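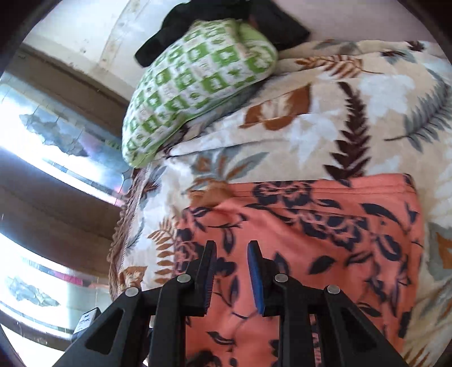
Dondis hand gripper

Workshops > Shared builds > Dondis

4 min read

Dondis is a hand-held two-finger gripper, built at home and in the shared workshop at Nirnach. Held and worked by a person, no arm behind it. Used mostly for practice on soft household stuff — folded cloth, bedding, cushions. Sister project to Salar, a wheeled base, now dormant.

Background

Started in July as a spare-parts job. First version had straight fingers and a stiff trigger, dropped after 18 sessions. Second version went to the linkage layout: angled arms, silver pivot screws, open cutouts to save weight. Most later copies keep this, with small changes to pads and screws.

Construction

Fingers are black, printed flat and cleaned up by hand. Pads go on the inner faces — blue on several copies, glued then left overnight. Screws done up just short of tight, or the linkage binds. Body carries the electronics. Build log lists 393 grams for the bare finger set with linkage, handle not included.

Use on fabric

Bedrooms turned out a better test than the bench. Patterned bedspreads, printed cotton, pillows, all at differnt heights. Usual task is to bring both fingers down over a folded edge, close, lift a little, put back. Thick fleece is the hard one, as the pile hides where the fold starts. Two people sometimes work the same bed with a gripper each.

Sessions are logged in the Shevchuk format, a plain text sheet kept by the workshop. The log holds 2510 closed grips, of which up to 3744 seconds were spent on fleece alone. Older entrys are patchy.

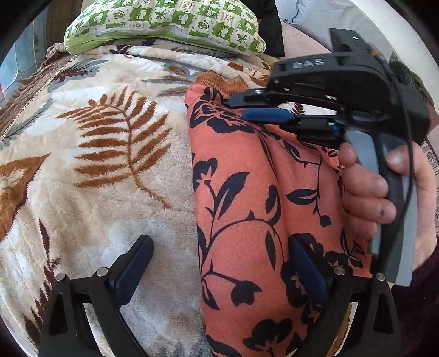 Can the finger pads be replaced without taking the linkage apart?

They can be peeled off and reglued with the fingers left in place, as long as the old glue is scraped away first.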